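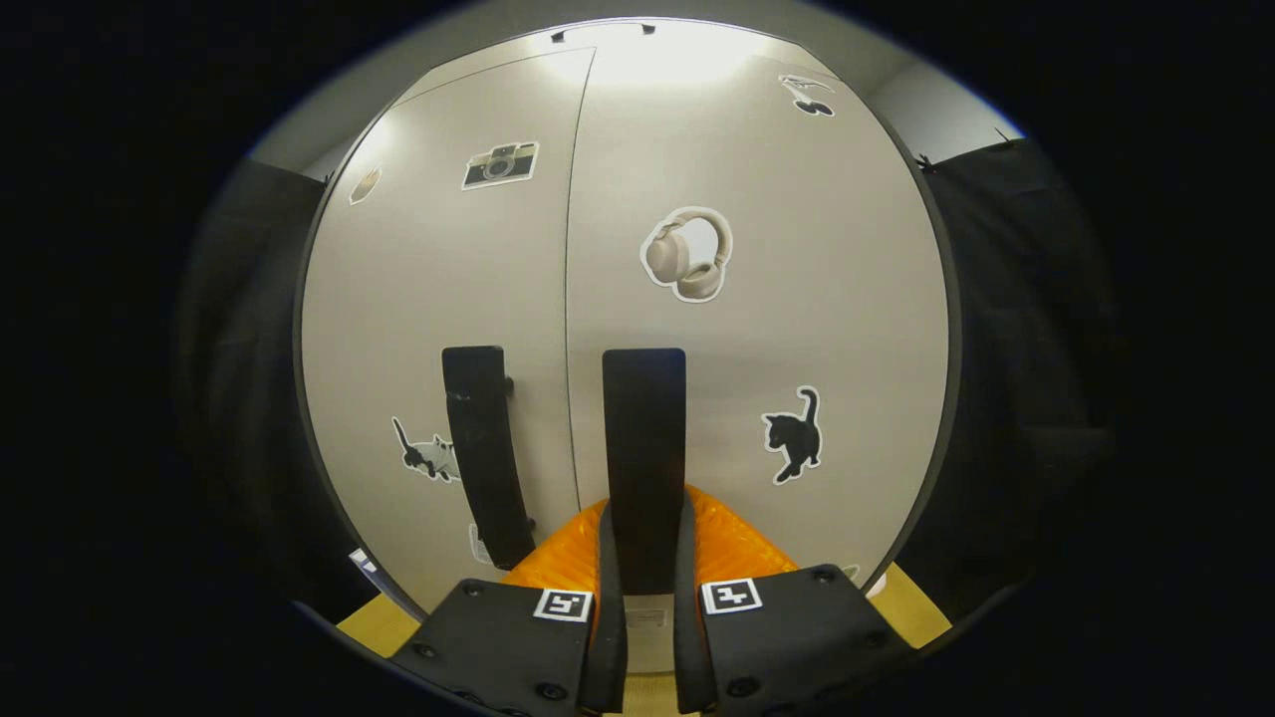

Room bookings duplicated after calendar sync
Status: Open (vendor says resolved, see below)
Product: Momance room calendar
Opened: Jun 2, 2023
Owner: Njål Skjelbred
Priority: Medium, raised from Low by me

Reported problem

Meetings booked in the Malinowski rooms show up twice in Momance. The second copy has the same title and organizer but sits one hour later. If you delete the copy, it comes back overnight. If you delete the original, both go, and the organizer gets a cancellation email that also goes to every guest. That last part is how most people found out we had a problem.

The export I took this morning had 420 bookings in it, of which 86 are copies. I went through those by hand because the duplicate report in the admin panel says zero. I don't put much weight on the duplicate report.

First reply from Rirnlow support

They suggested clearing the browser cache. I pointed out that the copies are in the export, which comes off their server and has never been near my browser. They asked me to clear it anyway so they could move to the next step. Cleared. No change.

Next step was to ask whether our users might be booking the rooms twice by mistake. I suppose somebody could do that once. I have trouble believing that people in four departments all started doing it in the same week, always an hour apart, and then did it again during the night after I cleaned up.

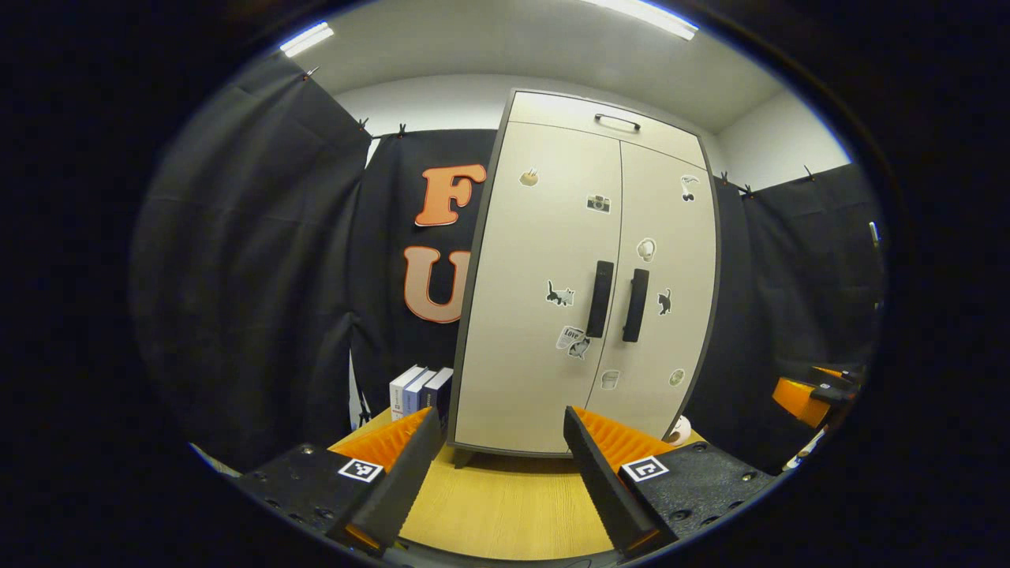 Workplace Systems, Skorkau office

Log continues

Second reply from Rirnlow was more interesting. They think it is a time zone mismatch between the room accounts and the site setting. The hour fits, I'll give them that. The site setting is correct and so are the room accounts, at least in the panel. Screenshots sent. They said the panel can show a value that hasn't been saved and told me to open each room, change nothing, and press Save.

Did this for all 19 rooms. The Save button is gray until you change something, so "change nothing" is not possible. I added a space to the end of each room description, saved, then took it out and saved again. Looked at the next morning's export: copies back in 17 of the rooms. The two that stayed clean are the two small phone rooms, which hardly anyone books, so I am not ready to call that progress. I put a test booking in each of them to see.

Morning after: one phone room has a copy of my test, the other does not. Make of that what you like.

Rirnlow marked the ticket as resolved at this point, with the note "customer confirms partial improvement." I had confirmed no such thing. Reopened.

What I have tried so far

Turned off the mobile app sync for my own account. My test bookings were still copied.

Booked directly in Momance with no calendar invite attached. Not copied. Tried it again in a different room, same result. This is the only thing so far that has made a difference both times I tried it.

Booked from the mail calendar without inviting anyone except the room. Copied.

Booked a recurring meeting from the mail calendar. Copied, but only the first one in the series. The later ones look normal, though I have been told that before.

Changed the nightly sync to run at midday. The copies then came back at midday. So it is the sync job that makes them, and I would like the cache theory to be taken off the ticket.

Third reply from Rirnlow

A different person this time. He agrees it is the sync job and says there is a known issue where it reads the invite's time zone twice, once from the header and once from the body, and treats them as two meetings when they disagree. A fix is in the next release. No date for the next release. I asked for the number of the known issue and was told it is internal.

It's a decent explanation and it covers the invite test. It doesn't explain why the recurring meetings only double up once, or the clean phone room. I asked about both. Reply was that these "may be related," and I could have written that myself.

Workaround for staff

Until further notice, book Malinowski rooms in Momance directly and send the invite to your guests separately, without the room on it. If you see a copy of your meeting, leave both alone and send me the title. Please don't delete anything yourself, even if you are sure which one is the original.

The door displays read from the same data, so a room can say it is taken when it's free. Knock.

Open items

Rirnlow to confirm in writing that the new release will remove existing copies and not only stop new ones. Asked twice.

Refund or credit for the month of June: asked, passed to the account manager, nothing back yet.

Njål to rerun the recurring test with a longer series and compare exports before and after the sync.

Ticket stays open on our side whatever the vendor portal says.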